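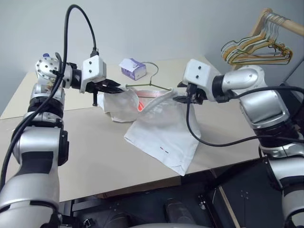 Two-arm kit from Gultent, first impressions and some questions
Forum: Bimanual arms and kits

jintana_s
Posted Wed 29 March

Hello all. English is my third language, so please be patient with me.

I am writing a review of the Gultent two-arm package for our small laundry service and I would like to compare with other owners. We rent it with the Clistelex software plan, which includes the "hang a top" skill. The price for us is 262 per week, with support by mail only.

What I like: the arms arrived already mounted on the base, and the calibration took one morning. The two grippers hold a wire hanger level between them quite well, also when a shirt is pulling on it. The manual is clear until chapter four. After that it becomes strange, as if another person wrote it.

What I do not like: the cables. They leave the wrist in a big loop, and on the right arm the loop comes down over the table in front of the garment. I worry that one day it will catch a sleeve. Does somebody use clips or a sleeve for the cable? Which ones?

My second question is about thin fabric. With a heavy cotton shirt I have a good result. With a light white top the robot finds one shoulder, and the rest of the fabric stays in a heap on the table.

Jintana Saengthong

markero_fan
Which hangers do you use? If the answer is wire, there is your problem. Our shop changed to the flat plastic ones from Markero and the skill works much better. Wire turns in the jaws.

jintana_s
Wire, yes, the thin colored ones. Our customers get the clothes back on them, so I can't change without paying for it. Also in my experience the wire does not turn so much when both grippers are on it. The difficult moment for me is earlier, when only one side is held.

e_tejada
I must disagree with markero_fan. I ran the same kit for one season, starting in September, and I tested both types. I made 30 attempts with wire and 30 with plastic, same shirts. Wire failed 16 times, plastic failed 14 times. For me this is no difference. The failures were almost all from the neck opening, when the bar of the hanger goes in only partly and the shirt slides off at the lift.

For the cable: do not pull it tight! I did this in the first week and the plug at the wrist became loose. The loop looks ugly but the wrist needs it for turning. I put one soft strap on the forearm, with plenty of slack after it, and I had no more trouble.

Emiliano

markero_fan
30 attempts is not a test. And what shirts? With button shirts everything works.

e_tejada
Pullover tops, no buttons, light cotton. If you have more attempts than me, please post the numbers, I will read them with interest.

pennington_ops
We evaluated it at Pennington beside another kit and sent it back. It was not bad – too slow for us. Our people hang a top in a few seconds and the arms need 112 seconds on a good try. For a hotel laundry this makes no sense. For a small place that wants to learn, maybe yes.

One tip for Jintana: keep the table clear near the back. The hook of the hanger stands up there, and ours hit a bottle of stain remover more than once. Also look where your rod is. We had ours far to one side, and the right arm had to stretch for it.

jintana_s
Thank you, these answers help me a lot.

@e_tejada – the partly tucked bar is exactly what I see. Sometimes the lower bar sits in the neck and goes no further, and the front panel stays flat on the table. Did you change something in the Clistelex settings, or only the way you put down the shirt?

@pennington_ops – 112 seconds is better than mine, so now I am a little jealous. I did not think about the hook. There is a tissue box at the back of my table, behind the place where the hook comes up, and I will find another home for it. My rod is also at the right, in the corner.

e_tejada
Both. In the settings I lowered the lift speed and switched on the second regrasp (it is under "advanced", and off by default, I don't understand why). And I put the shirt down with the neck toward the hanger and opened a little by hand. Support will say the second thing is not necessary. In my experience it is.

markero_fan
So a person opens the neck by hand, and we still call this automation :)

e_tejada
A person also fills the washing machine.

jintana_s
I will try the regrasp first, without touching the neck, and then with it. The rental ends after next week, so I must decide soon. If somebody knows whether the software plan can be stopped separately from the arms, please write. I asked support and they sent me chapter four.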